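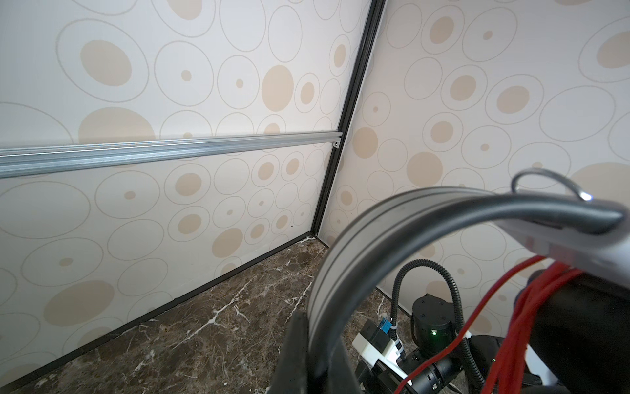
Wastdale: house rules for a two-arm cell, and the card for the recordings that come with it

Version 2, updated in February

Hi, and thanks for looking at Wastdale. This README does two jobs. It's the data card for the 366 episodes in the release, and it's also where I wrote down the rules we work by when we run the arms. I used to keep those in a separate file and people (me included) never opened it, so now you have to scroll past them to get to the folder layout. Sorry, a little!

If you only want to load the data, skip to "What you get." If you're going to record more episodes and send them back to me, please read the whole thing.

Why there are rules at all

Wastdale started as a pile of recordings I made for my own use. Then Brosby, our first sister set, came along with its own file naming, its own idea of what counts as a finished episode, and gripper values that ran the opposite way from mine (open was 0 for me and 1 for them). I spent most of a month untangling that. The rules below are what we agreed on afterward, and Paredes has followed them from its first day.

They're working rules for a small lab. They don't replace the safety standard that applies where you are, or your own risk assessment, or the manual for your arms. If something here clashes with any of those, go with them and then open an issue so I can fix my wording.

Before you power up

Walk around the cell once. I mean physically walk around it, with your hands out of your pockets. Look for tools left on the floor, coffee, a sleeve or lanyard that could catch.

Follow every cable from the wrist down with your eyes and then move the arm through its range by hand, unpowered. Wrist cables need enough slack for the worst pose and not so much that a loop can hook on the other arm. This is the check people rush, and it's the one I care about most.

Press the stop button and make sure the software notices. Do it at the start of every session, even if you did it before lunch.

Check that rails and brackets in reach of the arms are tight. Finger tight is not tight.

Wipe the camera lens with a proper cloth. Your T-shirt leaves streaks that you won't spot until you're labeling.

While the arms are moving

One person drives and one person has the stop button. Yes, even for short tests. If you're alone, you can look at data, fix code or sweep up, and the arms stay off.

Nobody reaches in while the motors are on. If an object falls over in the wrong spot, end the episode, power down, move it and start again. A status light tells you what that one unit thinks is going on and nothing more, so don't treat a green light as permission to put your hand in.

Use the slow profile for any new task. You can switch to the normal one after 11 clean runs in a row. That number came out of an argument and I won't pretend there's science behind it, but we've stuck to it and I like having a line somewhere.

Keep the two arms' work areas separate unless the task needs them to meet. When it does, write down which arm gives way to the other, and put that in the task notes before the first run. Figuring it out live is how you end up with scratched covers – ask me how I know.

What counts as an episode

An episode starts when both arms are still in the home pose and ends when they're still again. Please don't trim it tighter than that. The quiet bits at each end look useless, but they're handy for checking drift.

Failures stay in. Mark them with outcome = fail and a short reason in plain words ("slipped", "missed the handle", "driver sneezed"). What I don't want is a set where every grasp is perfect, because then whoever trains on it gets a very strange picture of the world.

Aborted runs go in the aborted folder and are never used for training. Keep those too. I've gone back to them more often than I expected, mostly to work out when a cable started rubbing.

What you get

episodes/ – one folder per run, with wrist video, joint positions and gripper values
tasks/ – a plain text note for each task, including which arm has right of way
calib/ – camera and arm calibration, one file per session
aborted/ – as above, not for training
CHANGES.txt – what moved since the last version

Gripper values go from 0 (open) to 1 (closed). All times are in seconds from the start of the episode. Joint angles are in radians, and if you send me degrees I will notice.

Privacy

No people in the recordings. If a hand, a face, a reflection or a screen with somebody's email on it gets in, the episode comes out. We don't blur. Blurring takes ages and I don't trust myself to catch every frame. Sound is never recorded.

Known problems

Calibration was redone partway through the set, so please use the file that matches the session and not whichever one is newest. I've broken my own results that way twice.

Episodes over 500 frames can load slowly with the old reader. The new one in Farska (our little loading library) handles them fine.

The task notes are uneven. The early ones are a single line, and the later ones go on a bit. I'm rewriting the short ones when I have time.

Sending in your own episodes

Run the checker in Farska first. It'll catch missing files, flipped gripper values and clocks that disagree. Then open a pull request with your task note and a small sample, and wait for a reply before uploading the rest. I try to look the same week. If your cell works differently from ours, that's fine, just say how in the note – arm spacing, speed profile, where the stop button sits.

Questions and complaints about the rules go in the issue tracker under "house rules." The one about lunch breaks is already open.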